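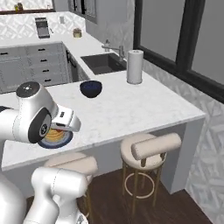

*Widero arm with parallel gripper over a plate of pancakes, kitchen simulation.*

## Widero kitchen arm: notice about gripper release fault

Applies to: gripper firmware 7 and 19, also in the Sondley simulator package.

We received reports that the gripper can open by itself when the arm stops for a joint limit. The controller sends the stop, but the old release command stays in memory and is executed at restart. Pravesh Baloyi from our support found the same behavior in the simulator, after 166 restarts with the arm in different positions.

Until you install the corrected firmware, please do the following:

- Keep the speed at 40 percent or less.
- Clear the command memory before each restart.
- Do not stand under the gripper when it holds a load.
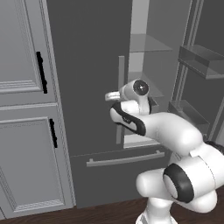 *Gripper close to the refrigerator handle, one compartment open.*

Tasks with doors need more care. If the fingers open during a pull, the arm can move back quickly, so stay outside its reach.

The corrected firmware is free for all owners and will be ready in February. Simulator users receive it with the next package. For arms bought through Brement, please write to Joyce Mfinanga and include the serial number of the gripper.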